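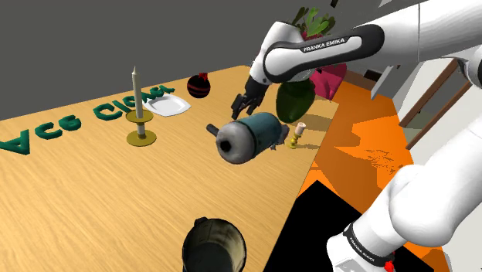
What is a float tank session like if you've never done one? Warm, dark, very quiet, and for the first ten minutes a bit boring, then your neck lets go and you stop caring what time it is.

Open day at Ostari, Saturday. Got there late, bus trouble, missed the welcome talk. Zahira Osman found me dripping in the doorway and put me straight on the tour, already halfway down the corridor with a group of cyclists from Brumuro.

Search treatments, articles, locations Search

Three rooms so far. Float room first. The tank is bigger than I expected, you can sit up in it. Skin-temperature water, salt by the sackful. Ikhsan Gunawan runs the floats and was very patient with the same question over and over (no, you can't sink, yes, people fall asleep). Rinse before, rinse after, don't shave that morning. He said that last one twice and looked like he meant it.

Then the sauna and the cold plunge. I did 17 minutes in the heat, which was four too many. The plunge I managed up to the ribs, swore, got out. One of the cyclists went in to the chin and stayed there chatting. Show off. Nurhan Ertürk, the physio, was standing by with towels and wouldn't let anyone with a heart condition or high blood pressure near it without a word from their GP first. Good. I've been to places that don't ask at all.

Compression boots last. These I loved. You lie back, they squeeze from the toes up, let go, start again. My calfs were still sore from Thursday's hills and felt lighter afterwards — could be the boots, could be half an hour lying down with a blanket. I asked Nurhan which. She laughed and said the research on recovery is mixed, and if you sleep badly and skip meals no boot will rescue you. Wrote that down.

Prices, as everyone will ask. Single float 70. A block is 200, but I didn't catch how many that gets you, so check at the desk. Full membership 295 for the quarter, all three rooms, off-peak only. Not cheap. Parking is at the Goh building behind, free after six.

Moans: changing room is tiny, two hooks and a bench. Music in the sauna, why. And the soup had gone by the time I got to the kitchen, only flapjack left. Good flapjack though, Endang Teoh makes them, dates and ginger.

Would I go back? For the float yes, probaly in June once the race is done. Plunge — ask me again. The cyclists are trying Lirnum next month, which has a proper steam room apparently, and they've offered me a seat in the van.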